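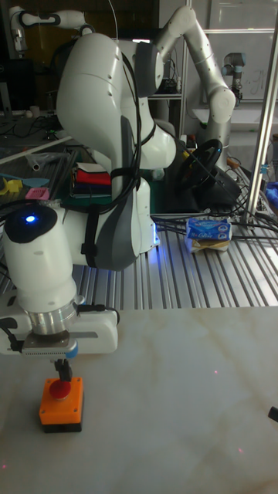

Paid readers wanted: do product instructions help anyone?

Elumgate is looking for 36 adults to read instruction leaflets and tell us where they go wrong. The work is paid, it takes one afternoon, and you do not need to be good at putting things together. People who usually throw the leaflet away are very welcome to apply.

Why we are asking

Most companies that sell household goods will tell you their instructions have been "tested with users." We have read a lot of the reports behind that claim and we don't think much of them. Typically a few people from the office down the hall are handed a leaflet, asked if it was clear, and say yes. People say yes to that question. They said yes to a shelving leaflet last year that had two steps printed in the wrong order.

We have no product to sell you and no opinion on your handwriting, your schooling or your tool drawer. Our client for this round, Katiyar, writes leaflets for other companies and has agreed to let us publish what we find, good or bad. We asked for that in writing before taking the job. Whether they enjoy the results is up to them.

What you would do

You will sit at a table with a leaflet and the item it goes with. You read, you try to follow it, and you talk out loud while you do. A reader sits nearby and takes notes. She will not help you, which some people find annoying. If you get stuck, stay stuck for a bit and say why. If you give up, say that too, and we move on to the next leaflet.

Afterward there is a short interview. We won't ask you to rate anything from one to ten. We have never worked out what a seven means.

The items are ordinary: a desk lamp, a curtain rail, a door alarm, a blood pressure cuff, a coffee grinder. Nothing is heavy and nothing involves live wiring. You will see four leaflets at most.

Who can apply

You should be 18 or older and able to read everyday English. It does not have to be your first language, and we would like a good share of readers for whom it isn't. Bring your glasses if you use them. Large-print copies are available, but tell us ahead of time so we can print them.

Please don't apply if you write manuals, work in packaging or marketing, or have taken part in more than two paid studies in the past year. Professional study-takers get very good at telling researchers what they want to hear, and we have enough of that already.

Pay and time

You will be paid $94 for one session, at the end of the session, by check or prepaid card. Give up on every leaflet and you get the same amount. Bus fare is on top of that if you keep your ticket. Sessions start at 1 p.m. and finish by 4:30, with a break. There is also a Sunday group for people who can't get away during the week.

We do not give out gift baskets, prize drawings or "exposure."

Where

Brukska Building, second floor, room 9. There is an elevator, and street parking is free on Sunday only.

What happens to your information

We record sound, not your face. The recording is typed up without your name and then deleted. Katiyar gets the typed notes and nothing else. You can ask us to pull your notes out at any time until the report is finished in May, and you don't have to give a reason.

How to apply

Write to Gheorghița Stoica at Elumgate, or call the front desk and ask for the leaflet study. Tell us your age, the languages you read, and the last set of instructions that made you angry. Two or three lines is plenty. Please don't send a résumé.

We answer everyone, including the people we turn down. Last round that took us longer than it should have, and if you were one of the 44 who waited, you are free to apply again.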